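Dunum jersey fitted sheet, single

I bought two of these from Dastcombe in June, one for the spare room and one for my son's bed. They cost 13 pounds each. The listing says the mattress can be up to 200 cm long, and ours is a standard single, so there was plenty to spare. Delivery was quick and the packaging was plain card with very little plastic.
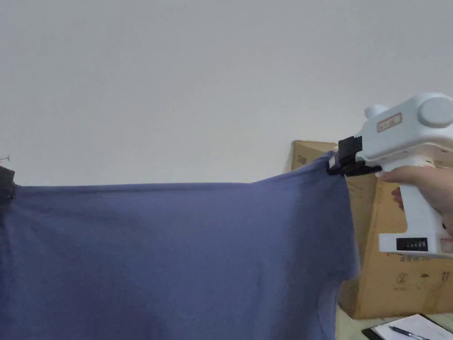
Drying is the part I was most interested in, as we have no garden and everything goes up indoors. I used to own a Kasten sheet in thick cotton and it took up the whole hallway for a day. A big piece of blue-violet cloth held out by its top corners hangs in soft folds with only slight creases, and for me that is enough to skip the iron. The Dunum sheet has been washed four times now and has kept its shape — the elastic is still tight.

Two complaints. The seams are thin at the corners, and the care label is scratchy, so I cut it off. I would buy it again at this price, but a Coneck one is softer if you can spend more.

21 June 2021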